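May, garment return bay, notes from the morning and after lunch

Started the morning with the changeover list Wanda Mercado left. The hanging cell took over the re-hang step from the Clesine returns line this month, so the two people who did it by hand now split their time between inspection and clearing stops. Writing down how that is going while it's fresh.

Numbers first. 105 garments through the cell before lunch, 8 stops. 4 of the stops were hooks touching on the rail, so the gripper couldn't get in between them. The others were a mix: two slipped shoulders, one tag caught in the fingers, one I didn't see and the log doesn't explain.

## Rail spacing

The wood hangers are still the harder ones. The shoulders are thick and when two hooks end up side by side the rear hanger hides behind the front one, worse if the front one has something black on it. Depth readings on black cloth are patchy. Gun-woo Won thinks we should stop trying to find the garment at all and pick from the hook, where the metal gives a clean edge against the wall panels. I agree, but the galvanized rail throws highlights along the top and the hook loops get lost in them from some angles. Tried the wrist camera lower and got better loops, worse shanks.

Left the exposure alone. Changed one thing: minimum gap before a pick is now set in the Grika config, and if the gap is too small the arm nudges the nearer hook along the rail first. Adds a few seconds per pick. Haven't run enough to say if it's worth it.

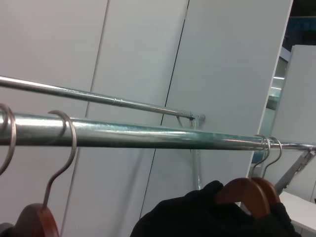 ## What changed for the bay

Talked with Wanda for 15 minutes at the end of her shift. Her points, more or less as she gave them:

- Her shoulders are better. Re-hanging was the part everybody traded away.
- Inspection is slower than people expect and the target hasn't moved to match. She wants that fixed before the next line goes over.
- Clearing a stop means walking from the inspection table to the rail and back. When stops come close together she loses her place in the batch.
- The alarm tone is the same as the one on the Espinoza baler. Twice she walked to the wrong machine.

The tone I can change today. The walking is a layout question and needs Zilstead to sign off on moving the table, so I've sent the sketch over. The target is not mine to set but I'll raise it with the shift leads - she shouldn't have to bring it up alone.

Also asked her to show me how she spaces hangers by hand. She runs a finger down the rail and leaves a hand's width at each wood hanger, less for wire. We had one gap for everything. Going to try two.

## Next

- New alarm tone, tell both shifts
- Separate gap values for wood and wire
- Rerun the black garments with picks from the hook only
- Find out why the log dropped the reason on that one stop
- Gun-woo to sit in on inspection for an hour before we touch the layout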